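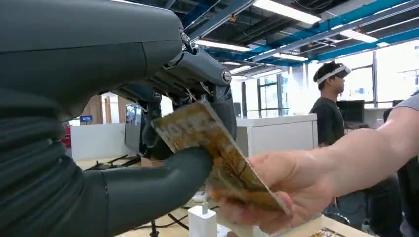

Gray hand holding the tan and gold card

Aug 11, 2025

Back on the air rifle regulator today. Musa Mohammed had the Stilstead on the bench when I came in and it was still creeping, so I pulled the reg out again and went through the washer stack for what must be the hundredth time. Found one washer flipped the wrong way! I'm fairly sure that was me, back in December, rushing to get it together before the range closed for the winter.

Restacked it, new O-rings, tiny smear of silicone grease, and filled the bottle to 3,400 psi. Let it sit over lunch and the gauge needle on the reg side hadn't moved when I got back. Then a string over the chronograph with the Trukier pellets (the heavier ones, the light ones still clip the baffles and I want to sort that out separately). Spread was 13 feet per second across the string, and before the rebuild it was all over the place, so I'm pretty happy with that. First shot was the slow one again – I think the hammer needs a warm-up click or two before anything gets written down.

Trigger is next. Second stage has a gritty spot right before it lets go and I can feel it every single time now that I know it's there. Musa thinks it's the sear face and wants to stone it. I'd like to try cleaning it first, we can't put metal back on.

Groups at the bench looked better too, but the wind was coming in under the roller door and I don't trust them. Will redo in the morning with the door down.

Raltmont still owe us 9 fill fittings. Emailed again. Cù barrel blank is in the rack with blue tape on it, please don't cut it, I haven't slugged it yet.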